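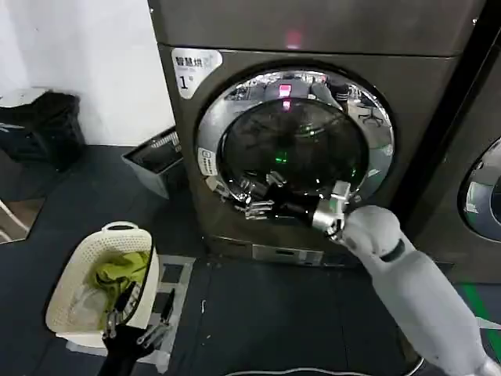 Our group is preparing a written procedure for staff who teach laundry tasks to a robot by remote control, and we seek advice on how a single demonstration should be divided. At present each operator drives both hands and decides privately when one hand has finished and the other may begin. The result is a set of recordings that differ a great deal in their middle portions. A typical difficulty arises at the door of the machine, with dark fabric bunched along the bottom of the opening and the silver fingers at the rim, while the black hand is held open over the basket. One operator will keep that second hand still until the cloth is dealt with. Another will begin the next movement at once. Both methods are acceptable to our supervisors, but we are concerned that mixing them will produce a poor policy. Should we require one method, and if so, which? We hold 2367 demonstrations to date and would prefer to keep as many as possible.

*Sarthorpe Training Desk, 8 March 2022*

---

**Kudo Operations**

We would recommend that you require one method, and that the idle hand remain still. Overlapping movements save a little time per demonstration, and they are harder for a new operator to reproduce. When we permitted overlap, the pauses between movements varied according to who was at the controls, and the trained robot hesitated in the same places.

As to the existing recordings, there is no need to discard them. Have a reviewer mark each one as "sequential" or "overlapping" and train first on the sequential group alone. If the results are satisfactory, the remainder may be added in portions. Our own procedure reads as follows, and you are welcome to adapt it:

- Both hands return to the agreed starting position before recording begins.
- One hand moves at a time unless the garment requires two.
- A dropped garment is picked up within the same recording and marked as a recovery.
- Operators change over after 20 minutes at the controls.

The third item caused some disagreement here. The Salem manual deletes recordings containing a drop. We keep them, provided that the recovery is tidy.

---

**Zullano Support**

Just use overlap. It is faster and it looks more natural. We have always done it and have had no complaints from our side.

---

**Salem Methods Office**

The first answer is sound in general, although our current manual no longer deletes drops. That rule was withdrawn in the last revision. I would add that the camera views should be checked before a rule on hand order is settled, as an operator who can't see the load clearly from the wrist will wait longer whatever the rule says. 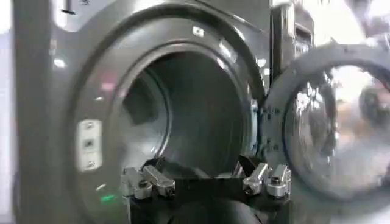
How many practice runs should a new operator complete before any recordings are kept?

We ask for 12 practice runs on each task, and the last 10 must be completed without help from a supervisor.

Those runs are stored separately and are never added to the training set.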